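Temlow folding table, white top: two months in

I wanted a flat place for laundry that wasn't my bed, and the Temlow kept popping up, so I gave in back in March.

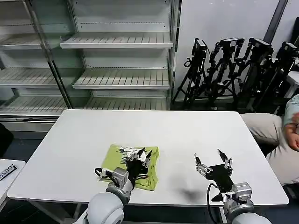

Lime green garment, probably a tee, on the white top, loosely folded into a rough square.

First off, the top is smooth and matte, and I love that! Shirts slide when you want them to (my old table had a texture that grabbed every sleeve), and you can spot lint or a stray sock right away. There's plenty of room for a shirt with space left over for the finished pile. The thin gray edge along the side is a nice touch too, very plain, goes with everything.

Gripes? It marks up if you so much as look at it with a pen in your hand, and mine needed 2 goes at the feet before it quit rocking. Also the Tonau one my sister-in-law has is lighter to move, if you're always dragging yours from room to room. I'm not.

I still can't fold a t-shirt with a big print on the front without creasing the print, but I can't blame the table for that. Four stars, and I'd buy it again.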